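**Availability:** shipping now, new orders leave the workshop from March. Bench mount and shelf mount are sold separately. Please read the section about cables before you order.

# Sosberg Finger Kit for Light Arms

The Sosberg is a parallel gripper kit for a small robot arm. It comes with two black fingers, a wrist camera, the bracket to hold them together and the software to record and replay what the arm does. Rellthorpe makes it for people who want to try work with household things: cloth, covers, lids, flat panels, objects in a cupboard or on a shelf. It is not a fast gripper and we don't sell it for packing lines.

Most of our customers already own an arm. If yours has the Flanagan wrist plate, the kit goes on with the screws in the bag. For other arms you will need an adapter, and we will ask you for a drawing of the wrist before we accept the order.

## Working inside a shelf

A shelf is a more difficult place than a table. The arm must come in from one side, the board above limits how high the wrist can go, and the fixed camera often loses sight of what the fingers are holding. We made the body of the gripper as short as we could for this reason. It is still a box with corners, and in a narrow cubby you should plan the path with the box in mind, and not only the fingertips.

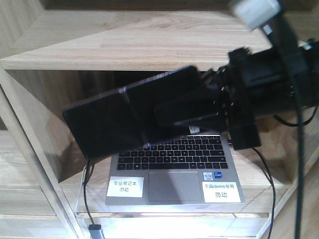 Flat and stiff objects are held best near the middle of the edge. When the grip is too far to one side, the weight turns the object between the pads and the far corner goes down. The software has a setting called *tilt allowance*, which tells the arm how much of this it should accept before it stops. It is set quite low from the factory. Our advice is to leave it low during the first days, also if the arm stops more often than you like.

For shiny and dark surfaces, please don't depend on the wrist camera alone. Add a second camera at the side, and teach the approach by hand. The shelf mount has a place for it.

### Cables

The kit has one cable for power and one for data. Both must be able to follow the wrist through its full turn, so leave a generous loop at the last joint and fix the cable again further back. Zeeshan Chaudhry wrote the installation guide, and his chapter about cable routing is the longest in it. I was asked by two customers if they can skip it. Please don't skip it. A cable that pulls on the wrist gives small errors which look like a bad calibration, and you can lose a whole afternoon with them.

## Working with cloth

Cloth is the reason why many people write to us. The fingers have long, rounded tips without a hard edge, so they can slide along a fabric surface and close on a fold. The pads are soft and can be changed with a small screwdriver. You get one spare pair in the box.

A checked fabric is a good choice for the first tests. The lines of the pattern bend where the cloth is creased, and this is easy to see for a person who looks at the recording afterwards. With a plain white sheet, you often can't say why a grasp was missed. We use gingham for much of our own testing, on a large surface as well as on a table.

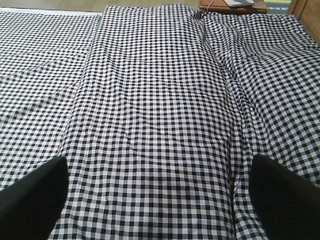
Before the first grasp, the arm should look at the whole cloth from a height where both tips stay in view. The wrist camera is wide enough for this, but the far side will look smaller and the pattern there becomes very fine. If the software marks a fold at the far edge with low confidence, move closer and look again. The command for it is `relook`, and you can put it anywhere in a task.

What the kit does well with fabric:

- taking a raised fold and lifting it
- drawing a folded section open over a flat one
- pressing down a wrinkle with closed fingers
- following a hem on cotton or linen of normal thickness

What it doesn't do well:

- separating two thin layers that lie exactly on each other
- silk, or anything slippery
- very heavy blankets -- the fingers hold them, but a light arm usually can't lift them

One arm is enough for opening a fold or moving a cloth. To fold a large piece neatly you will want two arms, each with its own kit. The recorder can take both at once, with one clock.

## Recording and replay

Every kit includes a licence for Golden, our recorder. You guide the arm through the task, Golden saves the joint positions together with the picture from each camera, and later you can play it back, cut it, or export it for training. The export is in open formats and you don't need our permission to share your files.

For a simple cloth task, we find that roughly 100 good recordings are a sensible start. It depends very much on how different they are. Move the cloth between the recordings, change the direction of the fold, leave some wrinkles in. A set where everything lies always in the same position teaches the arm this position and very little else.

Golden has also a *slow start* mode, where the fingers wait with the tips almost closed, just over the surface, until the operator confirms. I like this mode the most when somebody new is learning. It gives time to check the height, and fabric is forgiving anyway.

Keep some free space behind the work surface. The camera sees past the far edge of the table, and people walking there appear in your recordings. If you will publish the files, think about this before and turn the table to face a wall. 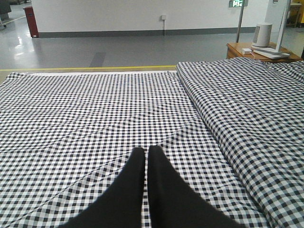 ## In the box

- Gripper body with wrist bracket (Flanagan pattern)
- Fingers, left and right, with pads fitted
- Spare pads
- Wrist camera with cover
- Power cable and data cable
- 24 V power supply
- Screws, hex keys, cable clips
- Printed installation guide in English and French
- Golden licence for one workstation

A laptop is not included. Any recent one will do if it has a free USB port for each camera. Hubs work sometimes, but we can't give support for them.

## Care

Wipe the pads with a damp cloth after working with fabric, as lint collects on them and the grip becomes weaker. Don't use alcohol on the pads. The fingers themselves can be cleaned with anything mild. Check the bracket screws each month, and each week if the arm is running daily.

The warranty covers the motor and the electronics for 24 months. Pads are wear parts and are not covered. When a finger is bent after a collision, send us a photo first; often it can be straightened and you don't have to buy a new one.

## Questions before ordering

**Can I use my own camera?** Yes. The bracket has slots for the common small boards. The calibration you will then have to do yourself, following the guide.

**Do you come and install it?** Only inside our region, and it must be booked ahead. For others we offer a video call, normally in the morning.

**Can I return it?** Yes, if the bracket has not been drilled or cut. Shipping back is at your cost.

**Is there a price for schools?** There is. Write to us from the school address and mention how many arms you have, and Zeeshan will answer with an offer.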